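곰로브 상자 공방 견학기

2019년 2월 10일에 저는 곰로브(Gomlow)에 있는 사바그(Sabbagh) 공방을 방문했습니다. 종이 상자와 포장을 만드는 작은 회사입니다. 일 년에 두 번, 일반 사람들에게 문을 엽니다. 다른 한 번은 10월이라고 들었습니다. 저는 한국어로 긴 글을 쓰는 것이 아직 조금 어렵습니다. 그래도 종이를 좋아하는 분들에게 도움이 되고 싶어서 적습니다.

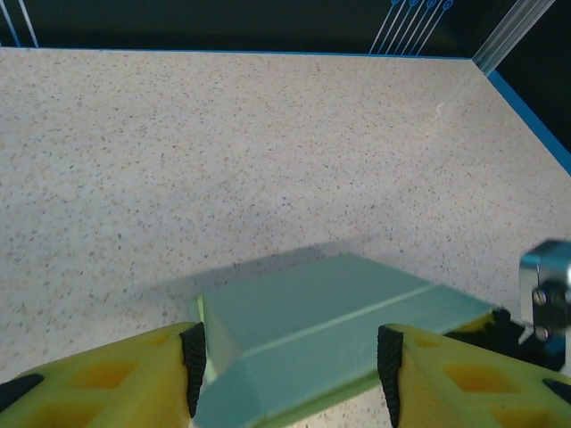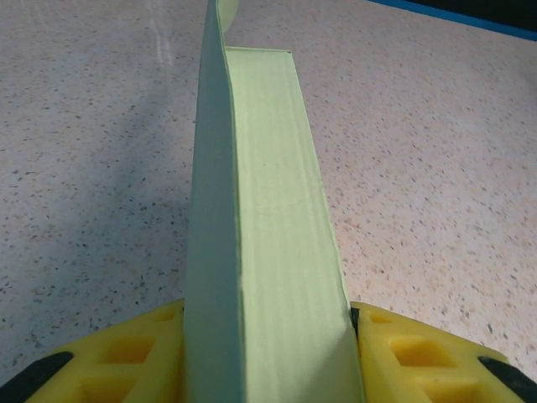 공방의 초록색 물건들. 첫 번째 사진은 점무늬 작업대 위의 납작한 청록색 상자, 두 번째 사진은 세로로 선 연한 민트색 물건.

공방은 역에서 버스로 20분 걸립니다. 버스 정류장 이름은 브록스카(Brokska)입니다. 정류장에서 내려서 언덕 쪽으로 걸으면 벽돌 건물이 나옵니다. 간판이 작아서 저는 한 번 지나갔다가 다시 돌아왔습니다. 입구에서 이름을 쓰고 번호표를 받았습니다. 제 번호표에는 3037이라고 적혀 있었습니다. 왜 그렇게 큰 숫자인지 물어보았더니, 문을 연 첫해부터 번호를 계속 이어서 쓴다고 했습니다.

우리 조는 일곱 명이었습니다. 안내는 이사 하다드 씨가 해 주셨습니다. 하다드 씨는 말이 빠르지만 질문을 하면 꼭 멈추고 대답해 주십니다. 먼저 창고에 들어갔습니다. 큰 종이가 선반에 누워 있고, 종이마다 결 방향을 연필로 표시해 놓았습니다. 종이에 결이 있다는 것은 저도 알고 있었습니다. 그런데 손으로 휘어 보고 차이를 느낀 것은 처음입니다. 결과 같은 방향으로 접으면 부드럽게 접히고, 반대 방향으로 접으면 접힌 곳이 거칠게 됩니다. 하다드 씨는 작은 조각을 나누어 주고 두 방향으로 다 접어 보라고 하셨습니다. 제 조각은 지금 책상 서랍에 있습니다.

다음은 작업실입니다. 저는 여기에서 시간을 제일 오래 보냈습니다. 작업대의 표면은 밝은 색이고, 회색과 갈색의 작은 점이 아주 많습니다. 처음에는 종이 가루가 떨어진 줄 알고 손으로 닦으려고 했습니다. 옆에 계신 분이 웃으셨습니다. 그 위에 놓인 청록색 상자를 보면서 색에 대한 이야기를 많이 했습니다. 넓은 면은 회색이 섞인 차분한 색인데, 가장자리에는 밝은 연두색이 가늘게 보입니다. 저는 이 두 색이 같이 있는 것이 마음에 들었습니다. 집에 있는 편지들을 이런 색의 상자에 넣고 싶습니다.

민트색 물건도 기억에 남습니다. 두꺼운 종이판처럼 보이고, 꺾인 모양으로 되어 있습니다. 같은 민트색인데 한쪽 면은 그늘이 져서 회색에 가깝고 다른 쪽 면은 밝습니다. 꺾인 선 하나로 색이 두 가지가 되는 것 같았습니다. 저는 취미로 그림을 그리기 때문에 이런 것을 오래 보는 편입니다. 그래서 조에서 조금 늦어졌고, 다음 방으로 뛰어가야 했습니다.

다음 방에서는 레지스 바르비에 씨가 접는 선을 만드는 방법을 설명해 주셨습니다. 바르비에 씨는 원래 책을 제본하는 일을 하셨다고 합니다. 두꺼운 종이는 바로 접으면 안 되고, 먼저 뼈로 만든 도구로 선을 눌러야 합니다. 자를 대고 같은 힘으로 두 번 누릅니다. 처음부터 세게 누르면 겉면이 찢어집니다. 저도 해 보았는데, 선의 시작은 깊고 끝은 얕게 되었습니다. 바르비에 씨는 팔만 움직이지 말고 몸을 같이 뒤로 보내라고 가르쳐 주셨습니다. 두 번째로 만든 선은 조금 나았습니다. 칭찬은 못 받았습니다.

그 방에서 한 분이 상자의 뚜껑은 얼마나 크게 만들어야 하는지 물어보셨습니다. 바르비에 씨의 대답은 종이의 두께를 먼저 재라는 것이었습니다. 뚜껑이 너무 꼭 맞으면 열 때 아래 상자까지 같이 올라옵니다. 너무 크면 흔들립니다. 겉에 종이를 한 장 더 붙일 계획이 있으면 그 두께도 미리 더해야 합니다. 저는 집에서 만든 뚜껑이 왜 항상 안 들어가는지 이제 이해했습니다.

마지막에 작은 가게가 있습니다. 힐소프(Hillthorpe)라는 이름의 종이를 낱장으로 팝니다. 초록색 종류가 많아서 고르는 데에 오래 걸렸고, 결국 진한 것 하나와 연한 것 하나를 샀습니다. 현금만 받으니까 준비해서 가시기 바랍니다. 차와 마른 과자는 무료입니다. 과자에 참깨가 들어 있으니 못 드시는 분은 조심하십시오.

불편한 점도 적겠습니다. 창고가 많이 춥습니다. 외투를 입구에 맡기라고 하는데, 저는 다시 가면 그냥 입고 들어가겠습니다. 그리고 설명이 주로 영어이고 가끔 프랑스어가 섞입니다. 종이에 인쇄된 안내문이 있으면 저 같은 사람에게 좋을 것 같습니다. 하다드 씨에게 이 말을 했더니 수첩에 적으셨습니다.

신청은 공방에 전자우편으로 합니다. 답장은 제 경우에 이틀 뒤에 왔습니다. 접는 체험을 하고 싶으면 신청할 때 미리 써야 합니다. 돌아오는 버스는 저녁에 일찍 끊기니까 정류장에 붙은 시간표를 먼저 사진으로 찍어 두시면 편합니다.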